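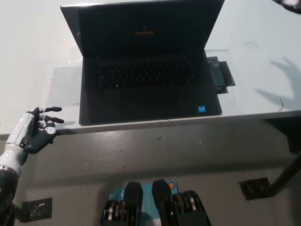

The laptop on the white table, with its orange mark showing.

Hestport refurbished laptop, 500 pounds

I bought this to replace a machine whose fan had begun to sound like a small aircraft with regrets. It is black. The lid is black, the keys are black and the palm rest is black, apart from a little blue Intel Core sticker in the corner, which I have left on for company.

The keyboard is the best part. It's full size, the keys go down a proper distance and come back up again, and I typed a whole tenancy appeal on it without once wanting to throw it in the canal. The letters are small and pale, though. By lamplight you are more or less playing the piano. Weronika Zalewska, who shares my office, asked if they came in a readable version.

The palm rest is wide enough to park both hands and a biscuit. It also collects fingerprints with real dedication, so budget for a cloth.

Screen: matte, and good for it. My desk faces a window and I can read a spreadsheet at noon, which the old one treated as an unreasonable request. Colours are a bit glum. Craig Kerr edits his holiday photos on the same model and all his beaches look like Grimsby.

Battery is where the listing and I part ways. Hestport promise "all-day use". Mine managed a long morning, and less if there was a video call in it. Charging from flat to full took an hour and 45 minutes. The charger is a brick and weighs like one.

Delivery was quick. Setting up was slow, mostly updates, and it restarted itself so often I went and did the ironing.

Would I buy it again? At 500, yes, with a bit of muttering. If they knocked 50 off I'd stop muttering. Four stars, and the missing one is for the battery.

Reviewed 1st June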